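Unsecured trade claim against a resin supplier in Chapter 11 – sell it or hold it?

Posted 2024-05-14 by Cameron Doolan

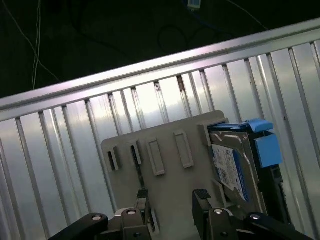
Tane Lowther
Check the claims register before anything else. If your claim is listed on the debtor's schedules as disputed, contingent or unliquidated and you haven't filed a proof of claim by the bar date, you may have nothing to sell.

Cameron Doolan
Proof of claim went in on time. Background, which I should have put in the first post: we are a small coatings shop and we prepaid Jumel for epoxy hardener that never shipped. They filed in October. Our claim is $3,162 for the undelivered drums, general unsecured, no objection so far. A claims buyer called Faulkner has sent a letter offering 33 cents on the dollar, cash, with a signed assignment. The plan hasn't been confirmed. The disclosure statement gives a wide recovery range for our class and says payment depends on the sale of the Ulside plant and on the size of the cleanup reserve. Is there a standard way to compare the two?

Consuelo Orozco
There is no formula that gets around the reserve. In a chemical case the environmental claims drive everything. Cleanup costs incurred after filing on property the estate still owns are often treated as administrative expenses, and those are paid ahead of you. If the Ulside site sells with the buyer taking on the cleanup, the reserve shrinks and your class does better. If it doesn't sell, the money may go into a trust and sit there for years.

Read the assignment for recourse language before you look at the price. Many of these forms say that if the claim is later reduced or disallowed, you refund the purchase price, with interest – 8 percent is in one I have on my desk. That leaves you holding most of the risk you were trying to sell. Ask them to strike it or limit it to a refund without interest.

Also check whether you received any payments from Jumel in the 90 days before filing, such as refunds or credits. A preference demand can hold up your claim until it is settled, and the buyer will want a warranty on that.

For a claim this size I would not pay a lawyer for more than an hour.

Aroha Ruawai
We sold ours in the Pornorstead case and the check took 6 weeks. Holding would have paid more, I think, but I never looked it up. Take the cash.

Related threads
Reclamation rights for goods delivered before filing
Does a cleanup trust pay trade creditors?
Critical vendor status – who decides
How to read a claims register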